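普拉克布里奇开放日（Plarkbridge）

普拉克布里奇开放日是一项面向公众的机器人展示活动，由德鲁尔伍德公司（Drulwood）主办，最近一届于十二月举行。活动以手持夹爪抓取水果的演示为主要内容，主办方称其展现了“家庭环境中的通用操作能力”。这一说法受到若干到场者的质疑。

背景

活动最初只接待业内客户，后来改为公开报名。据主办方公布，最近一届登记参观者共424人，其中52人获准亲手操作夹爪。登记人数与实际到场人数是否一致，主办方未作说明。

演示内容

演示在一处厨房环境中进行，对象为柑橘、柠檬、苹果和番茄等常见果蔬。操作者手持夹爪，在盘中选定目标后合拢两指。解说由福斯蒂诺·埃斯皮诺萨（Faustino Espinoza）担任，他多次使用“自主”一词，而当天所见的动作均由人手引导。

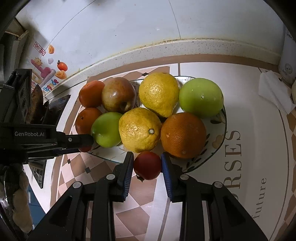

手持夹爪的演示能否证明机器人可以独立完成同样的任务？

单凭这类演示不能证明。手持夹爪由人决定抓取对象、接近角度和合拢时机，所得记录可用于训练模型，但模型训练后的表现须另行测试，并应公布失败次数。

数据与争议

主办方在宣传册中称，已积累595段抓取记录，其中153段取自开放日现场。宣传册没有说明一段记录的起止标准，也没有区分一次抓稳与反复尝试。奈耶利·塞万提斯（Nayeli Cervantes）在会后的短评中指出，缺少这两项信息，记录总数几乎没有比较价值。主办方技术负责人埃尔维娅·埃斯科韦多（Elvia Escobedo）回应称，标注规范将随下一版软件“普鲁托”（Pruto）一并发布。截至本条目编写时，该规范尚未公开。

另一项争议涉及对象的选择。水果形状圆整，颜色鲜明，彼此容易区分，一般被视为较宽松的测试条件。湿滑的餐具、软包装袋和半开的抽屉均未列入演示项目。
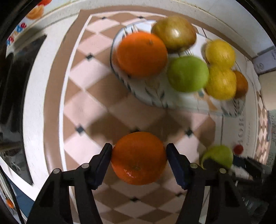 夹持力是开放日上讨论较多的技术问题。宣传册称夹爪“对易损物品安全”，但未给出力的数值，也未提供压痕检验结果。指垫内侧带有细密棱纹，两指从左右两侧夹住橙子，果皮表面有颗粒状凹凸，这样的接触本来就有利于防滑。橙子皮厚，能承受一定挤压，用它说明夹爪适用于熟透的桃子或浆果，依据并不充分。西特拉莉·曼里克斯（Citlali Manríquez）曾在提问环节要求改用浆果，主持人表示时间不足，未予安排。

评价

支持者认为，活动让普通参观者得以接触通常只在实验室内使用的工具，这一点少有争议。奎瓦斯工作室（Cuevas）的克雷森西奥·卡里略（Crescencio Carrillo）则把开放日形容为“一场准备充分的采集工作，外加一份过于乐观的说明书”。他建议主办方保留手持演示，同时增设无人引导的对照环节，由参观者指定物品。主办方未就此作出公开承诺。

参见

手持夹爪；示教学习；抓取基准测试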